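Plistimel Dish Rack by Clena

Price: $39
Finish: dark rails with slim metal tines
Good for: small and medium kitchens

We have sold a lot of dish racks over the years, and I will confess that most of them came home with me at some point, stood beside my own sink for a month or two, and then went quietly to one relative or another. The Plistimel is the one that stayed! It holds a full supper's worth of dishes without taking over the whole counter, and it doesn't slide around when you are reaching across it for the faucet.

The tines are what people tend to notice first. They are thin and set in long, even rows, so a dinner plate drops in and stands up straight, and a saucer doesn't fall sideways into its neighbor (my old rack did this every single evening). Bowls like to lean a little, and that's fine – give them every other slot and they will drain nicely. 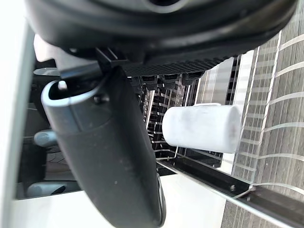
Plistimel rack with a white cylinder lying on its side among the tines.

Odd shapes are welcome too. Not everything that gets washed in a kitchen is a plate, after all, and you can lay a rolling pin, a tall jar or a travel cup across the rows and it will generally settle where you put it. For very light things, like lids from lunch containers, I'd tuck them between two plates.

Care is simple. Wipe the rack down with a soft cloth and a drop of dish soap every week or so, and run an old toothbrush between the tines if your water is hard, as ours certainly is. Please skip steel wool and anything gritty. If you'd like a mat for underneath, the Grudo drying mat is a good match for size and folds away into a drawer.

Orders over $50 ship free, so the rack and a mat together will usually get you there. Returns are accepted for up to 39 days, washed and in the original box if you still have it.

Questions about whether it will fit your counter? Measure the space beside your sink, including any lip or ledge, and send me a note before you order – I'm always happy to talk dish racks.

Sabina Majumder, Kitchen and Sink
Page updated 1/5/19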